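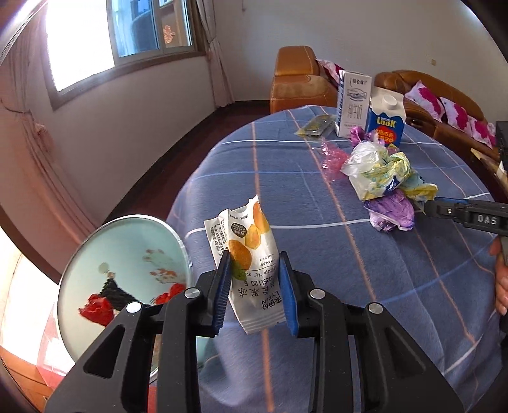 Snack Table, Thursday Afternoon

The round table with the blue-gray plaid cloth, and a small white packet with orange-yellow fruit printed on it. The letters on this one say LYFEN, and the rest is in Chinese, so those of us who can't read it go by the fruit and hope for the best!

Welcome to the Furner Room. We're upstairs at Gistimell, past the coat hooks, and the kettle goes on at 2 every afternoon through August. People bring things from all over (suitcases come home full of sweets in the summer, bless them) and whatever turns up gets shared until the plate is bare.

A word about the cloth, as we get asked about it more than the food. It came from the Ó Ceallaigh shop when they were clearing out their table linens, and we liked the thin orange stripes so much that we took it home without measuring a thing. It drops over the edge in soft folds and we never do iron them out. If you spill your tea, please just say so and we'll put it in the wash with the dish towels.

Little packets like the fruit one are the best kind for a shared table, in my opinion. You can try something new without committing to a whole bag, and you can tuck a second one in your pocket for the bus (go on, we don't mind). We keep a big bowl for them at Gistimell and a smaller one over at our sister room in Grerkeo, where they lean more toward crackers and salty things.

If you'd like to bring something along, sealed and single-serve is easiest, and do leave the wrapper on so anyone with allergies can have a look or ask someone to read it for them. Anything homemade goes on the side shelf with a note saying what's in it.

More pictures will go up as the month rolls along. The Grerkeo table has a yellow cloth and a wobbly leg, and it deserves its turn too.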